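Subject: Re: [makers-list] Who's going to the Dundance open day?
From: Bronisława Jakubowski

> Is anybody going to the robot thing at Dundance this month? The flyer
> says "hands-on manipulation demos," and I can't tell whether that means
> I get to touch something or stand behind a rope. Also, is there parking?
> If you go, please report back. – Baran

Baran,

I went, so you don't have to. There is parking, provided you like walking uphill. The rope exists but it was lying on the floor, and people stepped over it all afternoon.

The Korkska group had the back half of the hall. Their pitch is that you teach an arm by doing the chore yourself with a hand-held gripper, and the recordings go off to be trained on. You hold the thing like a heavy pair of salad tongs, you open a microwave with it, you close the microwave, you do it again. I was told this would be the fun part. I have a microwave at home and had never thought of it as a ride.

I signed up for 2 turns and got both, because the line was short while the coffee was out. The first turn was the microwave door. The trick is to come at the handle square on and squeeze before you pull. I squeezed after I pulled, several times, and the student running the table wrote something down each time with great tact.

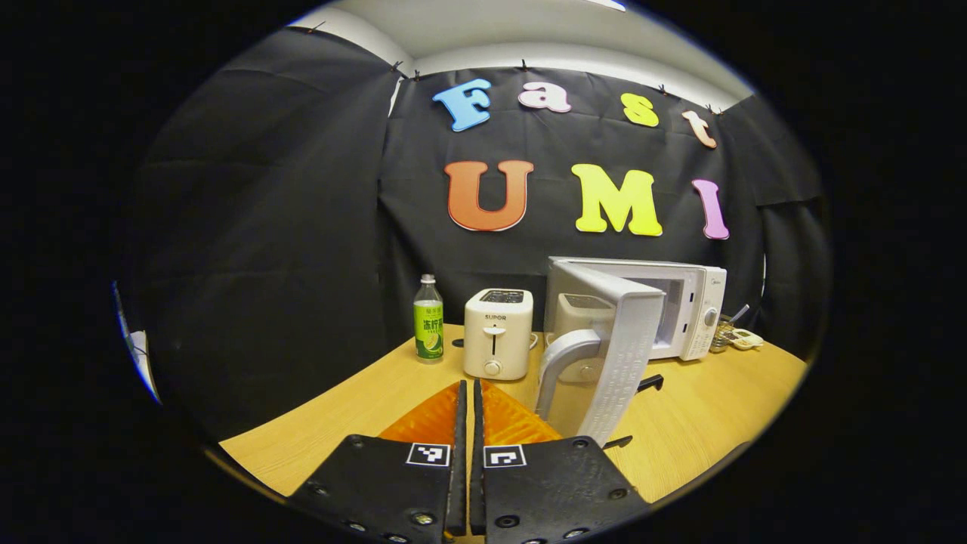 My second turn was the toaster lever, and there I did better, mostly by going slowly. You lose all feeling in your fingertips, so you end up staring at the pads and hoping. The student said slow is fine but steady is better, and that people who play the violin tend to be good at it. I play the accordion. She didn't write that down.

The number on their poster was 2,861 recorded tries, all from people and none from the arm. I asked how many of those were any use. She said they throw out the ones where somebody talks to the gripper, which I took personally.

The arm itself ran later, at 3 p.m., on a different table. It was asked to shut a drawer. It went to the drawer, thought it over, and shut it, and there was real applause, mine included. Then it was asked again and shut it a second time, before the drawer had been opened. The applause for that one was warmer, if anything.

Wurnia had a booth by the door with a sorting machine and a bowl of mints. The mints were good.

If you go in May next year, wear a short sleeve on your gripping side and skip the welcome talk, which had 100 slides and a clicker that only went backward.

Bronisława

--
3 comments on this message

tomcat_solder: Did they say if the gripper plans will be shared? I'd print one.

Baran: Thanks for this. How far uphill?

bjakubowski: I asked about the plans, and they said "soon" in the voice people use for that. Far enough uphill that I had to sit down, Baran.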